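Cerard hand-held gripper: tried at the Garba open day

I went to the open day to decide whether the Cerard was worth hiring for our workshop in February. Visitors were let in groups of 11 and we had 20 minutes each on the tool, which was enough to form an opinion.

The Cerard is held in the hand and closes two curved black jaws on whatever you point it at. Rok Begović ran the bed-making station and let us do most of it ourselves. Sheets are a fair test. The cloth has to be bunched before the jaws get a proper hold, and if you come in too flat they skate over the top.

My first few grabs missed. After that I had the knack of coming in low and closing slowly – the trigger is light and needs a gentle finger. The white housing is comfortable enough, though my wrist was sore by the end.
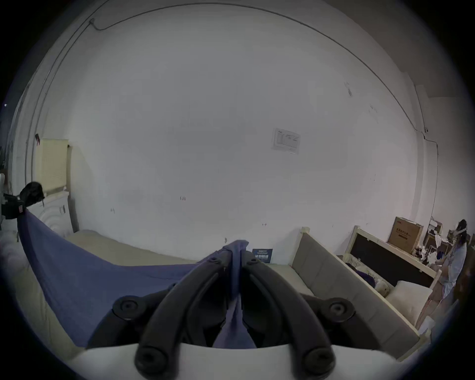 Corners were the hardest part. Modupe Yusuf, in the same group, did better by pinching further in from the hem, and I copied her.

Good points: simple to learn, firm grip on fabric. Bad points: tiring, and the printed guide is thin on detail. I'd hire one for a day before buying. Four stars out of five.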